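# The Understudy

Ute Kuhlmann had promised the puppet club a drummer by October, and it was now well past October. 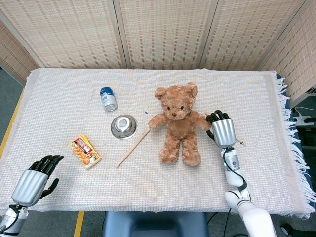 She had named the machine Vokov, after a landlord who also never moved when asked. Its left hand took instruction well. The right one had opinions.

"Stick," she told it, and typed the command again.

The shared workshop had given her 4,000 in parts money, of which 3,486 was gone, mostly on wrists. Seidel, at the next bench, was building a birdhouse and had finished it twice.

"What does the bear do?" he asked.

"He's the drummer. Vokov works his arms."

"And the bowl?"

"Cymbal."

Seidel considered this for the length of one nail.

"I could lend you my nephew," he said. "He's 16. He has both hands."

Ute pressed Enter.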